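We got the keys in May, and I still grin every time I turn into our road. After two years of renting a flat over a shop in Oltville, we've bought a proper little terrace in Pilton, with a back gate and a pantry and everything!

I did far too much looking beforehand. By the end I had 200 listings saved on my phone, most of them out of our reach, and I could have told you the asking price of any two-bed between the station and the river. We viewed a lovely one on Powell Street and lost it the same afternoon. I sulked for a week. Then this one came up, with terrible photos and a brown bathroom, and I knew before we'd got to the top of the stairs.

The survey cost us £493 and I'd pay it again tomorrow. It found a slipped tile, a bit of damp by the chimney and some old wiring in the loft, and we used all of it to get £2,296 off the price. I was so nervous making that call – and they said yes in ten minutes.

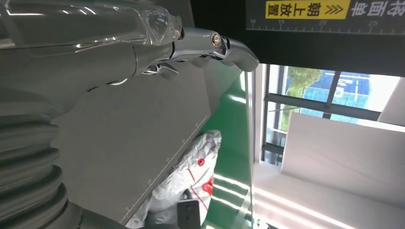 Our solicitors, Jatmont, were brilliant with the searches, and they answered every daft question I sent (there must have been 100). The one thing I'd do differently is go round a second time with a list, trying every tap and window. I missed the hinges completely. Half the kitchen cupboards hang on rusty old things, and what I want is a joint like the one on that metal finger, with its shiny little round bolt. I've been pricing up chrome ones all week and I'm ridiculously excited about it.

Next job is the bathroom. I've got paint samples up on the wall already, four greens and a pink, and the pink is winning.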